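Home | News | What's On | Letters | Contact

Sorting sessions return to Skondine

The small-parts sorting sessions at Skondine start again in August, with the same simple layout as before: a pale wood-grain table, a clear plastic storage box with a hinged lid, and whatever needs putting away.

Organiser Zoi Tsakiris said each session will open with the tabletop cleared completely. Small items go missing easily against a busy background, she said, and a light surface shows up even a speck.
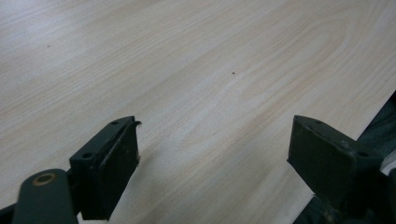 Catinca Pascu would like more attention paid to labels. Her own cupboard at home is full of little cartons turned the wrong way round, she said, and she now puts every one in with the printed end facing out.

Sessions last an hour and there are 8 places at each. The fee is unchanged. People can bring their own bits and pieces or work on stock from the Gavon store, which has 3000 small items still to be sorted before the winter.

The method is the one used last year. The lid is opened fully first, so that it stands up behind the base and leaves both hands free. Small cartons are laid flat in front of the box and then put in one at a time - larger ones first, with the labels where they can be read. The lid is closed and the latch checked before the box goes on the shelf.
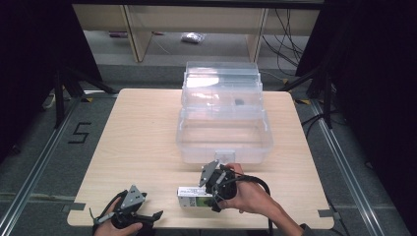 How to book

Places can be booked at the Skondine front desk or by post. Boxes are provided for use on the day, but anyone wanting to take one home should say so when booking.

Recent items
Gavon store changes its opening hours
Clultuvetti shelving sale: what is left
Gunnlaugsson hall to get new lighting
Letters: where to take old jars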